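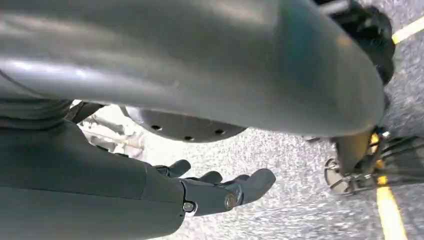 Dark gray with a satin finish, close up, with a band of light across the middle.

Pakar Satin Care Kit, review by Siham Masri

Anybody who owns dark gray things with a matte or satin finish knows the problem. In the shop they look very elegant. At home, every finger leaves a mark, and when the light comes from the side you see all of them together. I have a desk lamp, two storage boxes and a small cabinet in this color, so I decided to buy a cleaner which is made for it.

The kit contains a 300 ml spray bottle, two cloths (one thick, one thin) and a soft brush for the seams. I have used it since March.

First the liquid. It has almost no smell, and this is for me a big advantage, as my desk is in the same room where I sleep. You spray on the thick cloth, wipe slowly in one direction, and then go over with the thin cloth. On my cabinet the finger marks were gone after the first time. An older stain from hand cream needed a second try. The surface did not become shiny, and I was a little afraid of that, because with the Astier polish I had before, I made one shiny circle on the lamp that I still can see today.

The brush is good but too short. In a narrow groove my knuckles touch the surface I have just cleaned, so I make new marks while I remove the old dust. My neighbor Rima Rawashdeh borrowed the kit for her speakers and she had the same complaint. For round edges and screw heads it works well.

The cloths I like less. The thin one is excellent. The thick one loses small fibers, and on dark gray you notice each of them. I washed it twice without softener, as it is written on the box, and it became better but not perfect. Now I use an old Nimri cloth for the first step.

The label promises up to 55 uses from one bottle. I did not keep a list, but the bottle is still more than half full and I clean every week.

Please note that it does not repair scratches. The text on the box is a little unclear about this, it says "renews the surface." My lamp has a thin scratch near the base and it looks the same as before.

I ordered mine from Drondport, and it came well packed, with the nozzle locked. I would buy the liquid again. If they sell it alone without the cloths, I will take that one.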